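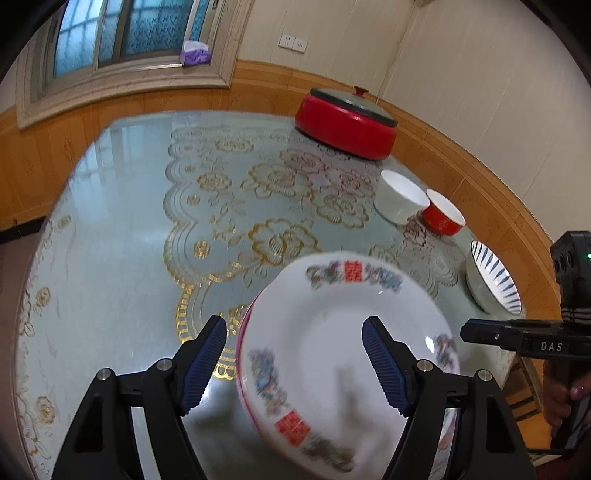
Use the Good Plates

Most families I know own two sets of dishes. One gets used. The other sits behind glass until a wedding or a funeral, and then goes back behind glass. I think this is a mistake, and I held the other view for years.

My mother-in-law gave us her plates in August, the white ones with the red double happiness on the rim. I put them on a high shelf. My friend Kartini Subramaniam came over for lunch, saw them up there, and asked what I was saving them for. I had no answer, so we ate noodles off them.

The usual objection is breakage. Plates do break. In 2 years of daily use we have lost one, and I dropped that one while drying it. A restaurant owner I know, Bujar Vidmar, budgets for up to 430 broken pieces a year and doesn't lose sleep over it. A family can stand to lose a plate now and then.

The other objection is that everyday use makes special things ordinary. I take this one more seriously. But a red character on the rim of a plate doesn't wear out from being looked at over breakfast. My kids can draw it from memory. They could not have done that with the shelf set.

The same goes for the table. People buy a nice cloth and then cover it with newspaper – or fold it away and eat on the bare top. A clear cover over the cloth solves this. You wipe it down and the pattern stays where you can see it. The glare bothers some people near a window. I stopped noticing.
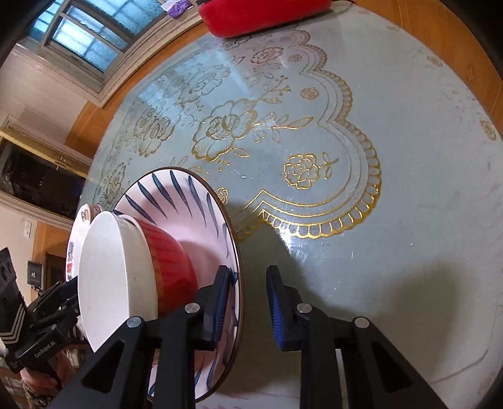
Gold flowers on the cloth, under a clear top.

I don't say everything should come out. Danica Begović keeps her grandmother's soup tureen wrapped in a towel, and it has a crack, so fair enough. Sound plates belong on the table, and so does the cloth.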